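更新:2020年1月11日(価格と、封緘帯の説明を改めました)

# 証拠品保管袋 Plutis

警察・検察・法律事務所・社内調査部門向け/開封痕表示タイプ

Plutisは袋です。中に物を入れ、口を閉じ、番号を控える。それだけの品に一ページ割くのは大げさに見えますが、法廷で袋の口について一時間質問されたことのある方なら、短すぎると思われるかもしれません。

製造はOstportのUrquijo。もとは現金輸送用の封緘袋を作っていた会社で、現金を入れる袋と証拠を入れる袋の違いは、後者のほうがずっと長く棚に置かれることだと言います。当店もそのとおりだと思います。銀行は翌朝には開けますが、裁判は翌朝には始まりません。

## 封緘帯

口の部分に幅広の粘着帯がついています。剥離紙をはがして折り返し、端から押さえて閉じてください。いったん貼ってからはがすと、帯の下から青い格子模様が現れ、元には戻りません。冷やしても、温めても、丁寧に謝りながらはがしても模様は出ます。

旧型の帯は、気温の低い保管庫では粘着が弱いという苦情をいただいていました。11月の出荷分から糊を変更しています。旧型をお持ちの方は、暖かい部屋で封をしてから保管庫へ運んでください。封をした後の温度は問題になりません。

はがし損ねた、斜めに貼った、袖のボタンを一緒に貼った。いずれも貼り直しはできません。その袋は廃棄せず、「書損」と書いて記録と一緒に残してください。番号が一つ抜けている台帳ほど、弁護人を元気にするものはありません。

## 記入欄

表面の白い欄に、事件番号、品名、採取場所、採取日時、採取者を書きます。その下が受け渡しの記録欄で、6行あります。渡した人、受け取った人、日時、目的。

「6行では足りない」というお声は毎年届きます。足りなくなった場合は別売の継続票を貼り足せますが、その前に、なぜその品がそんなに旅をしているのか、一度ご検討いただくのもよいかと思います。

欄の表面は油性のボールペンと油性マーカーに対応しています。水性ペンでも書けます。書けますが、手のひらでこすると消えます。鉛筆はご遠慮ください。鉛筆で書かれた受け渡し記録というのは、要するに感想文です。

## 番号

すべての袋に固有の番号とバーコードが入っています。同じ番号が、袋本体と、切り離し式の控え片と、封緘帯の三か所に印刷されています。控え片は台帳に貼ってください。机の引き出しに集めておくものではありません。引き出しに集めておられる方が多いので書いています。

バーコードは台帳ソフトJirkikでそのまま読めます。他の台帳をお使いの場合も、番号の文字列が出てくるだけですから、たいていは困りません。表計算ソフトに読み込むと先頭のゼロが消えることがあります。列の書式を先に「文字列」にしてください。これは袋のせいではないのですが、お問い合わせは袋屋に来ます。

## 仕様

| 項目 | 内容 |
|---|---|
| 材質 | 本体:ポリエチレン(表面は透明、裏面は乳白) |
| 幅(小サイズ) | 188 mm |
| サイズ展開 | 9種 |
| 受け渡し記録欄 | 6行 |
| 封緘 | 開封痕表示式粘着帯 |
| 価格(小サイズ、1束) | 1,182円(税別) |
| 製造 | Urquijo(Ostport) |

各サイズの寸法表は、ご注文書の裏面にあります。大きいほうの価格はお見積りになります。

## 入れてよい物、入れないほうがよい物

書類、衣類(よく乾いたもの)、携帯電話、鍵、工具の小さいものなどに向いています。

湿った物は紙袋をお使いください。ポリエチレンの中の湿った布は、数日で別の証拠になります。刃物は先に硬い筒か箱に納めてから袋へ。袋を突き破った包丁の写真をお送りくださるお客様がときどきおられますが、当店の結論はいつも同じです。包丁は切れます。

電子機器については、帯電防止仕様の「Plutis E」が別にあります。基板や記憶媒体を裸で入れる場合はE型をお選びください。筐体ごとの場合は最大サイズに入ることもありますが、寸法を測ってからのご注文をお願いします。「普通のパソコンくらい」という寸法でのご注文は、お受けしかねます。

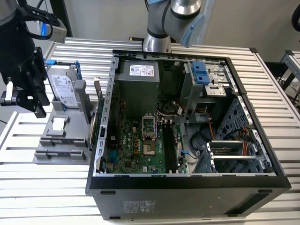
側板を外した黒いデスクトップ型パソコン

## お使いの方から

民事の調査事務所を営むHumaira Bukhariさんからは、次のお便りをいただきました。

> 前に使っていた袋は、閉めたのか閉めていないのか、本人に訊かないとわかりませんでした。Plutisは見ればわかります。ただ、束ねてある輪ゴムがすぐ切れます。

輪ゴムの件はメーカーに伝えました。紙帯にするかどうか検討中だそうです。

書記官の経験があるHeather Costiganさんには、記入欄の文言を見ていただきました。当初「備考」とあった欄は、ご指摘により「目的」になっています。備考と書いてあると、人は天気などを書くのだそうです。

## ご注文と返品

ご注文は束単位です。ばら売りはしていません。番号が連番でそろっていることに意味のある商品なので、束を分けると台帳も一緒に分けることになります。

未開封の束に限り、到着後の返品をお受けします。外装を開けた束は、たとえ一枚も使っていなくてもお引き取りできません。開けていないと主張される場合は、外装の封緘帯を拝見します。青い格子が出ていれば、そういうことです。

見本は小サイズを一枚、無料でお送りします。見本には赤字で「見本」と印刷してあり、実務には使えません。一度試しに開けてみたい、できれば跡を残さずに開けてみたい、という方はどうぞ存分に。うまくいった場合はぜひご連絡ください。メーカーの担当者が大変会いたがっています。

関連商品:継続票(糊つき)/Plutis E(帯電防止)/控え片用台帳/油性マーカー黒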